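Kulow Neighbors Help Board
Sorting colors with a four-year-old
Posted by Dewanti Hutapea, Wed 5 October

My son knows his colors by name but won't sort by them. I have a bag of foam cubes and want something short we can do before dinner.

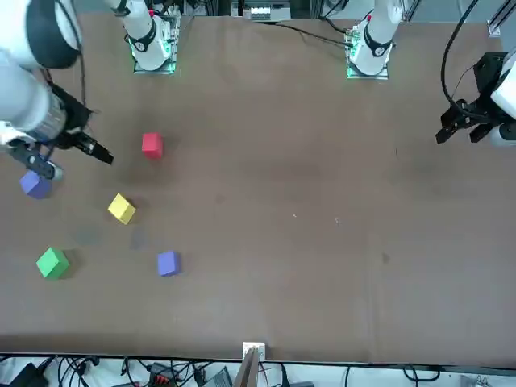
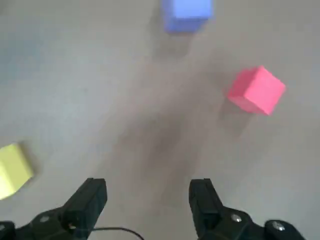
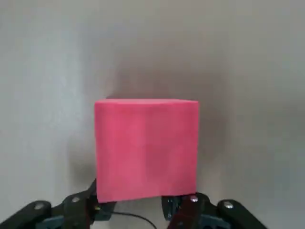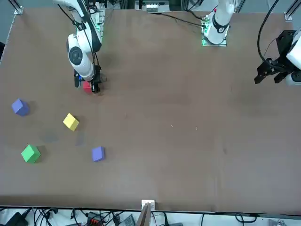 Filed under: Family & Kids > Learning at Home

He puts everything in one pile and says it's a castle. Preschool wants the kids sorting by December. Is there a trick to it, or do I wait?

Dennis Tanui
Start with 2 colors and put the rest away. Set out two bowls, drop one cube in each yourself, then hand him the next one without saying the color. Stop after 8 cubes even if he's doing well. My daughter got it in a couple of weeks. Add a third color once he stops looking at you before he picks.

Gaétan Fortin
socks. dump the laundry on the bed

Deirdre Gilmartin
I'd let him build the castle and ask for a red tower and a blue tower. He's sorting then. I wouldn't worry much about December, mine was nearly five. Also check the bag for chewed corners, ours had some.

17 people found this page helpful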